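About Wilordale

Wilordale is an independent school of continuing education serving adults in Valtley and the surrounding towns. The school offers day and evening courses in bookkeeping, English as a second language, practical nursing preparation and the household trades. Classes are open to any resident aged 18 or over, and no earlier diploma is required for most programs.

The school began as a set of evening classes held above the Kerr Street post office. Demand grew quickly, and the board purchased the former Grestia Mill building, where all teaching now takes place. The building has been restored in stages, and the original stairwell and east windows have been kept.

In the last academic year, 2431 students enrolled in at least one course. Instruction is provided by 101 teachers, most of whom continue to work in the fields they teach. Class size is limited to 16 in language courses and 12 in the workshops.

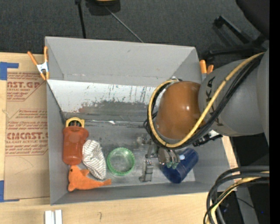
A gray bin on a wooden tabletop.

Wilordale is governed by a board of nine trustees, elected by the membership for terms of three years. Pranab Liyanage has served as chair of the board since its last election. Daily operations are the responsibility of the principal, Cameron Paterson, who joined the school as an instructor in bookkeeping and later directed the evening program.

Tuition is set each February and applies to the full year that follows. Students who cannot meet the cost may apply for a Kerr Grant, which covers up to 70 percent of tuition and the full price of required books. Applications are reviewed in confidence - the decision is sent by mail within three weeks.

The library on the second floor is open to enrolled students and to former students who hold a current card. Parking is available behind the building after 5 p.m., and the main entrance and all classrooms can be reached without stairs.

General inquiries may be made at the front office during teaching hours. Prospective students are welcome to visit a class before enrolling, by arrangement with the registrar.

Page last revised Apr 21, 2018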